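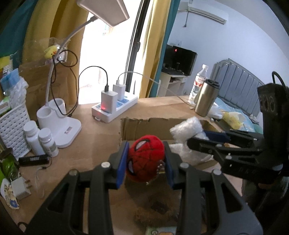

A red plush Spider-Man head on its ball chain, over a cardboard box.

G'day from Traltby! I started out hiring a single trencher to the neighbours, and now we look after 500 machines on farms and job sites (mostly loaders and rollers, plus a few very tired generators). I got sick of guessing when a service was due, so we fit a Mestel hour meter to everything before it leaves the yard.

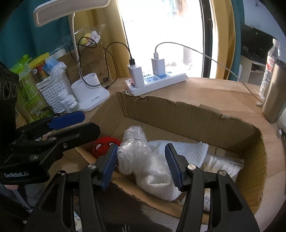 Bubble wrap in an open box.

The meters go in at our Hullard workshop, and if you've got your own gear we'll happily do yours too – anything up to 20 tonnes. Coloured tags go on at every 100 hours. Give us a ring or drop in, the gate on Alhassan Road is open from seven!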